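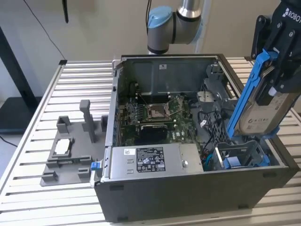

I finally did the thing I have been promising my sister for years, which was to sit down with Grandma's recipe cards and type them up. There are 515 of them (I had to number them or I would have lost my mind), and they came to me in two shoeboxes and a Hirano cookie tin that still smells of cloves when you lift the lid.

My plan was to do ten a night after supper, and for the first week I really did! Then I got to the breads. Grandma never wrote a bread recipe the same way twice, and half of them say things like "flour till it feels right" or "bake as for Loltum's," and I spent a whole evening on the phone with my aunt trying to work out who or what Loltum's was. A bakery, she thinks, near the old house, the one with the green awning. So now I have a folder called Breads and a folder called Breads I Don't Understand, and the second one is winning. 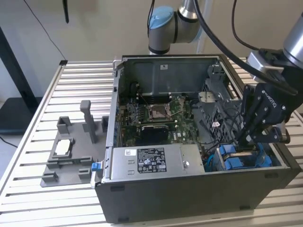 Maple Street Family History Club

I read a few of the cards out loud at our August meeting last year, and the plum cake went over so well that I ended up copying it by hand for half the room. It bakes at 400 for the first ten minutes and then you turn it down, and please don't skip the turning down, as I did the first time, with the windows open and the smoke alarm going.

What I keep going back and forth on is the spelling. She wrote "sinamon" all her life and I can't bring myself to fix it. 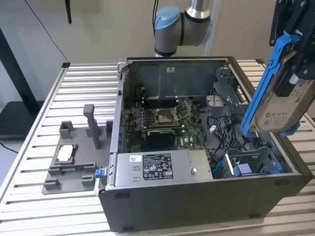

Efthymia Karagiannis wrote to me that I should leave every misspelling just as it is and put the tidy version underneath, and that she wishes she had done so with her mother's letters. So that's how I'm doing it, starting over from card one tonight.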